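Residence permit renewal: the automatic risk score. Has anyone managed to see theirs?

Forum: Living Abroad > Permits and Paperwork

frauke_s
4/15/24
Hello all. I am in Hurnow for four years now and I have renewed my permit two times without any trouble. This time the letter says my file was "assessed with automated support" and sent to extended review. There is no reason given. I telephoned the office and the lady told me kindly that the system gives each file a score, and that she cannot see how the score is made, only the colour. Mine is amber.

I have the same job, the same flat and the same husband. The only new thing is that I changed my bank in October. Has anybody asked for their score in writing, and did you get an answer?
Frauke Steinbach

pelican_road
Same here, amber, no explanation. I waited eleven weeks and then the card simply came in the post. My advice is don't poke it. If you start sending formal requests, you go on top of somebody's pile and not in a good way.

C.Barrientos
I must disagree with pelican_road. I asked in writing and nothing bad happened to me. You write to the data protection officer of the office, not to the permit desk. Put your file number in the first line and ask for three things: the score, the data that was used, and the name of the person who took the decision.

I received two pages after one month. The first page was general text. On the second page there was a list of the data, and one of my old addresses was wrong. They had me in Wikadley, where I have never lived. I sent my rental contract and they corrected it.

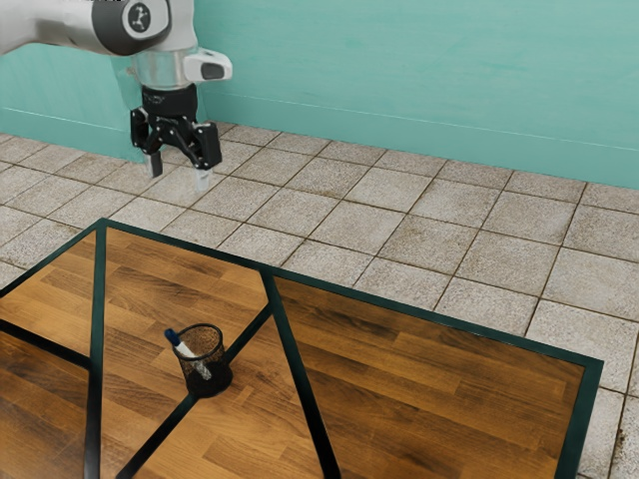

What I did not receive is how much the wrong address counted in the score. They wrote that the method belongs to the supplier, a company called Butance, and that it is confidential. For me this is the real problem. An officer can make a mistake too, but I can ask the officer why — and he has to say something.
Catalina Barrientos

tomtom_h
Playing the other side a bit. Before the scoring came in, my renewal took the best part of a year and the officer openly didn't like my surname. I'll take the computer, thanks. At least it's the same for everybody.

C.Barrientos
Is it the same for everybody? How do you know this, if the method is confidential? A system that learned from the old decisions of your officer could also dislike your surname.

tomtom_h
Fair point. Still quicker though.

pelican_road
I'm with tomtom. And amber isn't a refusal, people get very worked up over a colour.

frauke_s
It is not a refusal, I know, but my employer wants to see a valid card and my old one ends soon. So for me the waiting is already a cost.

Catalina, thank you, this is very clear. Did you send it by post or by email? And did you pay?

C.Barrientos
By registered post, and I kept the slip. The request was free, I paid only the stamp, 4 and something. Also ask at the counter for a paper which says that your renewal is in process. My employer accepted it. Some do not, so show it to them early.

urrutia77
Joining because my mother is in the same situation. She is 1259 on the waiting list for an appointment and her letter has the same sentence about automated support. Does she need to go herself or can I write the request for her?

C.Barrientos
You can write it, but she must sign a permission, and you add a copy of her passport. Cover the photo page number if you like, they accepted this from my neighbour.

pelican_road
They didn't accept it from me when I did my dad's. Came straight back. Send the full copy.

urrutia77
OK, full copy then. Thank you both.

frauke_s
I sent my letter this morning. When I have the answer I will write here what the list contains, and if the bank is on it.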